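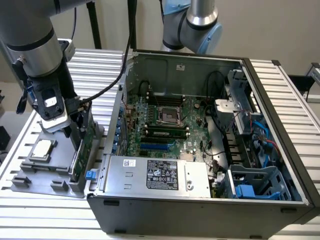
Filed under: Bench notes / Faults and stops

Memory insertion on the Tavares cell, September. The arm stopped hard while pushing a module down into its slot, and the module came back scuffed along one end. Writing it up now while I still remember the order of things.

Ginette was running the job and I was at the controller. Pick from the tray was normal. The move across to the tower was normal. The arm came down over the memory slots, started the press, and the force reading climbed early, well before the height where the module should meet the bottom of the slot. The program kept pushing. It should have backed off and called a search move. It didn't, and the stop that ended it was the arm's own protective stop. Log entry is 1,057.

Ginette hit the emergency stop as well, a moment later. Correct thing to do. It does mean the last part of the force trace is missing, so I can't say how long the arm was leaning on the board before power dropped.

Getting the gripper off took longer than it should have. With power cut, the fingers stay closed, and the release procedure in the folder is for the old gripper. We ended up restoring power at low speed, opening the fingers from the pendant and lifting by hand guide. Nobody's hands were inside the chassis with the drives on. I want that written down because it would have been easy to reach in.

What we looked at afterward:

Slot: latches open and close, no cracks I could find with the magnifier.
Module: scuff on the end that met the latch. Taken out of the set and bagged.
Fingers: one pad had shifted on its screws. You could move it with a thumbnail.
Tray: still clamped, same position as the last survey.
Tower: had moved. Slightly, toward the back of the table.

So there were 2 candidates straight off, the loose pad and the chassis. Ginette thought pad. I thought chassis. We taught the slot position again with the pad tightened and the tower left exactly where it was, and the new point did not match the old one. That says the chassis moved, but it doesn't say whether it moved before the press or because of it.

I also pulled the force limit settings. The Brullis skill has a limit for the approach and a separate one for the press. The approach limit was set properly. The press limit was still at 100 newtons, which is the value it ships with. We changed it when we first set up this task, and it went back when the skill was updated. The update doesn't list which values it overwrites.

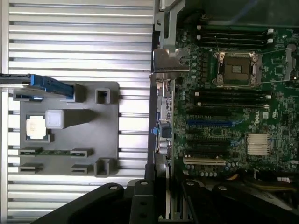
Would a lower press limit have prevented the stop?

It would have prevented the hard push. The insertion would still have failed, and the module would still have been out of line with the slot, but the arm would have retracted and asked for help.

Things to change before the next run. The press limit goes back down, and the value gets written on the card taped to the controller as well as saved in the file. Pad screws get thread locker. The start-up check now includes a touch on the chassis edge – if the tower isn't where the program thinks it is, the run doesn't start. Ginette is rewriting the release procedure for the Brakard gripper, with the low-speed step in it and a line in capitals about keeping hands out until the drives are off again.

I'd also like stops at the tower end. At present it relies on its own weight and a strip of rubber, and the surface under it is aluminum slats, so the rubber only touches part of the way along. Placing a processor never bothered it. Pressing memory is a different load, and it comes straight down on one side of the socket area. 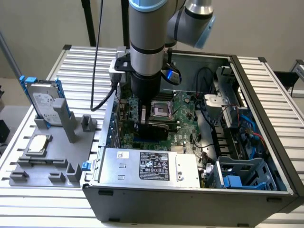
MELTON, September, later entry

Ran the insertion again in the afternoon with the new limit, the tightened pad and the taught point from this morning. Speed kept low. Used a spare module.

First attempt, the arm met resistance, backed off and searched. It seated on the search. Second attempt was offset on purpose in the program, to see whether the limit would catch it. It did. The arm retracted and held with the module still in the fingers, and the pendant showed the message it should have shown the first time.

After those 2 attempts we checked the chassis edge with the touch move. No shift that the arm can measure. I'm not reading much into that, as the forces were far smaller than in the fault.

Still open: why the force started climbing so early. A moved chassis explains a module landing on the latch. It also could be a latch that wasn't fully back, and there is no step in the program that looks at the latches before the press. Ginette will add a pause there so a person can confirm them. It's slow, but it can come out once we have a proper check.

Also open: which other skills lost their settings in the update. I have the backup from before and will compare the files line by line. Until that's finished, no pressing tasks on either arm. Picking and placing can carry on.

Bagged module is in the drawer under the controller, marked with the log number. Please don't put it back in the set.

– Ishbel Galbraith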